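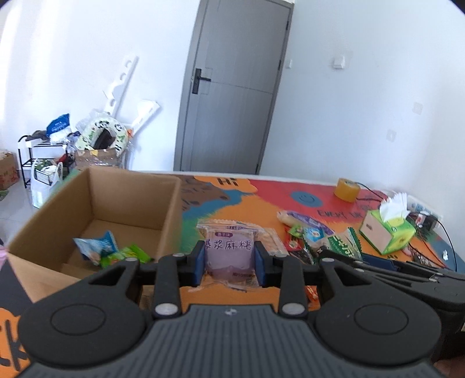
Parallel gripper crushes or drops snack packets, how do I set the closing distance?

flivel_bench
Posted in: Student projects > Grippers

Our school club is entered in the pick-and-sort event at Stomcombe in February. The task is to move small wrapped snacks from the floor into an open cardboard box, one at a time, packet upright at release. We have a two-finger gripper with rubber pads on the inner faces.

The trouble is film packets. With the servo closing to a fixed position, a puffy packet gets squashed and a thin one slides out. Of 40 test picks we lost 18, mostly the thin ones. Raising the closing force fixed those and burst two of the others. We have no force sensor, only servo current through the Fudley driver board. Is current good enough for this, or should we change the pads?

ibarra_k
Current is good enough if you filter it. Raw readings on that board are noisy and there is a spike when the servo starts moving. Ignore the start of the move, then take a moving average over 25 samples. Stop closing when the average passes your threshold, and hold that position. Do not keep driving the servo toward closed.

Finding the threshold: start low, lift a packet, hold it for a few seconds, lower it. Raise the value in small steps until the thinnest packet stays put, then try the same value on the puffiest one. On our build the raw value ended up at 383, but that depends on servo, linkage and supply voltage, so don't copy it.

Also check where you grip. Sealed edges are stiff and flat and tend to rotate in the fingers. Grip across the middle with the edges sticking out to the sides.

servo_hum
Clean the pads. Ours got dusty from the practice mat and lost grip after some 25 picks. Alcohol wipe, let it dry.

tn_workshop
Agree with the current method. One addition: tighten the linkage screws before you tune anything. Play in the linkage changes the reading between runs and you will be chasing a threshold that moves. Softer pads help with bread-stick type packets but they wear faster. We went back to the harder ones.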